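Kapitel 7
Greifen lernen: Finger, Polster und das richtige Maß an Kraft

In diesem Kapitel
Warum zwei Finger für den Anfang genügen
Wie Reibung und Anpresskraft zusammenhängen
Finger aus Plattenmaterial aufbauen und abgleichen
Erste Griffe an glatten, runden Gegenständen

Endlich bekommt der Arm eine Hand! Sechs Kapitel lang haben wir Gelenke verschraubt, Kabel geführt und Achsen referenziert, und wer bis hierher mitgebaut hat, besitzt einen Arm, der ziemlich genau dorthin fährt, wo er hinfahren soll. Nur anfassen kann er noch nichts. Für mich ist das der schönste Moment im ganzen Projekt, denn ab jetzt hat jede Bewegung einen Zweck.

Als wir den Drokmont in der Gemeinschaftswerkstatt Galunham zum ersten Mal aufbauten, stand am Abend noch kein Greifer auf dem Plan. Letay Mekonnen hatte trotzdem zwei Leisten und ein Stück Moosgummi dabei, und eine Stunde später hob der Arm eine Rolle Klebeband hoch. Schief, zitternd, mit einem Geräusch wie eine alte Kaffeemühle, aber er hob sie! Von diesen Leisten ist nichts übrig geblieben. Die Begeisterung schon, und einige der Fehler von damals finden Sie in diesem Kapitel wieder, damit Sie Ihre eigenen machen können.

7.1 Zwei Finger reichen weit

Die menschliche Hand ist ein verlockendes Vorbild. Fast jede Gruppe, die bei uns einen Arm baut, möchte sofort fünf Finger haben, und fast jede landet beim Parallelgreifer oder bei einem einfachen Gelenkgreifer mit zwei Fingern. Das ist keine Niederlage. Zwei gegenüberliegende Flächen halten Werkzeuggriffe, Dosen, Schachteln, Gläser und Stifte, sofern die Öffnung groß genug ist und die Flächen nicht rutschen.

Die Öffnungsweite legen Sie fest, bevor Sie die erste Platte anreißen. Unser Greifer öffnet 50 mm. Wer größere Gegenstände fassen will, muss die Hebel verlängern und bekommt dafür bei gleichem Motor weniger Kraft an der Fingerspitze. Rechnen Sie das mit dem Hebelgesetz aus Kapitel 3 einmal durch, es dauert keine fünf Minuten und erspart einen zweiten Satz Platten.

7.2 Reibung ist der halbe Griff

Ein Gegenstand mit der Masse m hängt zwischen zwei Fingern. Nach unten zieht die Gewichtskraft, nach oben wirkt an jedem Finger die Haftreibung. Damit nichts rutscht, muss gelten:

2 · μ · F ≥ m · g

F ist die Kraft, mit der jeder Finger drückt, μ die Haftreibungszahl zwischen Polster und Gegenstand. Für einen Becher von 200 g und μ = 0,5 erhalten wir mit g = 9,81 m/s² eine Mindestkraft von 1,96 N je Finger. Das ist erstaunlich wenig! Bei blankem Metall auf Glas setzen wir μ = 0,2 an und landen schon bei 4,91 N, und zwar ohne jede Reserve für Beschleunigung, Fett oder Feuchtigkeit.

Jetzt wird klar, weshalb sich die Arbeit am Polster so lohnt. Ein weiches, raues Material erhöht die Reibung und verteilt zugleich den Druck auf eine größere Fläche. Firouzeh Rezaei hat in unserer Werkstatt alles Mögliche ausprobiert: Fahrradschlauch, Teppichunterlage, Silikonbacken, sogar die Sohle eines Turnschuhs. Der Schlauch hielt gut, färbte aber ab. Die Sohle war großartig und ließ sich leider kaum sauber zuschneiden.

Planen Sie einen Sicherheitsfaktor von mindestens 2 ein. Bei ruckartigen Fahrten darf es mehr sein.

7.3 Die Finger aufbauen

Flache Platten haben für die Heimwerkstatt einen riesigen Vorteil: Man kann sie mit Säge, Feile und Ständerbohrmaschine herstellen. Bohren Sie zusammengehörige Seitenplatten immer im Paket, dann fluchten die Gelenke von selbst. Verwenden Sie Schrauben mit Innensechskant, an die Sie auch im montierten Zustand herankommen. Am Drehgelenk kommt eine dünne Scheibe zwischen die Platten. Ziehen Sie die Schraube so weit an, dass der Finger nicht mehr wackelt und sich noch mit dem kleinen Finger bewegen lässt.

Die Fingerspitze bleibt austauschbar. Polster sind Verschleißteile, und Sie werden vermutlich schon am ersten Wochenende ein anderes Material testen wollen.

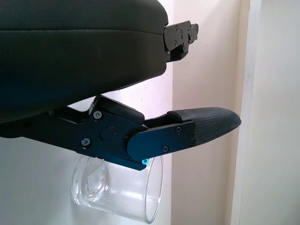

Abb. 7.1: Gelenkfinger aus schwarzen Metallplatten mit Gummispitze, darüber der gepolsterte Gegenfinger; unter dem Gelenkfinger ein Klarglasbecher.

Achten Sie in Abb. 7.1 auf den kleinen roten Punkt knapp über der runden Gelenknabe. Eine solche Markierung lohnt sich auch am eigenen Greifer: ein Tupfer Lack auf dem Hebel, ein zweiter auf der Platte, und die Nullstellung ist nach jedem Zerlegen sofort wiedergefunden. Beachten Sie auch, wie die Spitze nach vorn schmaler wird. Mit einer runden, schlanken Spitze kommt man gut an Becherränder heran.

7.4 Werkstattaufgabe: der Glasgriff

Beginnen Sie mit einem Kunststoffbecher und wechseln Sie erst zu Glas, wenn der Griff sitzt. Legen Sie eine gefaltete Decke unter und tragen Sie eine Schutzbrille.

1. Wiegen Sie den Becher und berechnen Sie die Mindestkraft je Finger.
2. Stellen Sie den Motorstrom auf den kleinsten Wert, bei dem die Finger noch sicher schließen.
3. Greifen Sie den Becher am Mantel, heben Sie ihn eine Handbreit an und warten Sie zehn Sekunden.
4. Erhöhen Sie den Strom schrittweise, bis nichts mehr rutscht, und notieren Sie den Wert im Bautagebuch.
5. Wiederholen Sie den Versuch mit einem zweiten Polstermaterial.

Vergleichen Sie Rechnung und Messung. Weichen beide stark voneinander ab, prüfen Sie zuerst die Reibung im Gelenk und danach Ihre Annahme für μ. Die Werte aus dem Bautagebuch brauchen Sie in Abschnitt 7.5 wieder, wenn wir den Kraftsensor einbauen.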